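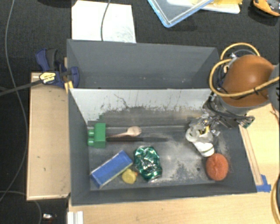 Should a first robot project at home be built from scratch? Start with somebody else's arm and put your own time into everything around it.

I know that sounds like giving up the fun part, and I held out against it for a long while. Two winters ago I was determined to make my own joints, my own gearing, the lot, and I spent 600 dollars and most of my evenings on a shoulder that could lift a pencil if you encouraged it. My friend Sayaka Ebihara, who shares the Emham workshop with me and a handful of other tinkerers, watched all this very patiently and then asked what I wanted the arm to do once it was finished. I had to think about that over a whole pot of coffee.

What I wanted, I finally decided, was sorting. Pick a thing up on one side of a bin, put it down on the other. It's a humble job and I've grown terribly fond of it, partly for the wonderful junk you get to throw in. A rubber duck, a crushed can and a wooden spoon ask very different things of a gripper, and you can find all of them at home without ordering a single part (my wife would like her spoons back, and she may have them eventually).

So much of the work turns out to be carpentry and housekeeping. You need a bin that stays where you put it, so you buy a decent clamp. You need your cables to go somewhere sensible, and you learn to leave more slack than looks tidy. A divider down the middle of a bin seems like nothing at all until you've lived with one, and then you find yourself with strong opinions on how steep it ought to be – mine would bore you, so I'll spare you the full set. Bleddyn Gape, two benches over, thinks I should repaint our bins every time they get scuffed. I think a worn surface is a perfectly good thing to practice on, and we have agreed to go on disagreeing about it over sandwiches.

There's a real argument on the other side, and I don't want to wave it away. If you never build a joint, you never quite learn why a joint misbehaves. I did learn a lot from my sad little shoulder, and I still have it on a shelf. But I learned it slowly and alone, and I nearly quit. The people I've seen drift away from the workshop were mostly stuck on a first motor bracket, with the interesting questions still months off.

Get something moving early, even if it's secondhand and a bit ugly. Spend 100 dollars on clamps, wood and tape before you spend 2,000 on anything that spins. And do come by on a Thursday evening if you're near Emham – bring a few odd objects from your kitchen drawer, the stranger the better, and we'll find room in the bin.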